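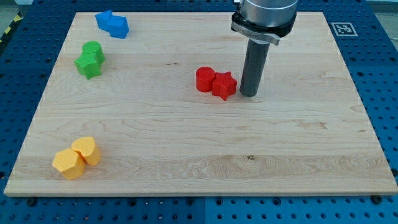
A maple board on one of the perforated benches at Grasbridge.

Filed under: Visits & Open Days | Furniture

Grasbridge makes kitchen tables, and on 4 August 2025 it let the public in to see how. I went because their brochure says every table is "built for three generations" and I wanted to hear who had checked.

The tour took 81 minutes, a good part of it in the showroom. Orlando Cuadros, our guide, was pleasant and knew his lumber. He explained how boards are sorted for grain and color, and admitted that a knot in a tabletop is a flaw one year and "character" the next, depending on what the buyers want. I liked him for that.

He was less forthcoming on price. The Nevo, their smallest table, sells for $1317, and when I asked how much of that was wood he talked about the finish. The finish is an oil. It needs redoing every February, according to the care card, with a bottle they will also sell you.

Then there's the warranty – 3 years. I pointed out that this falls a little short of three generations. Orlando said the brochure was written by another department.

The joints I was allowed to pull on were tight, and I'd eat at one of these tables happily enough. I'd want to see one that had been through ten years of children first. They didn't have one. Coffee was free, parking wasn't.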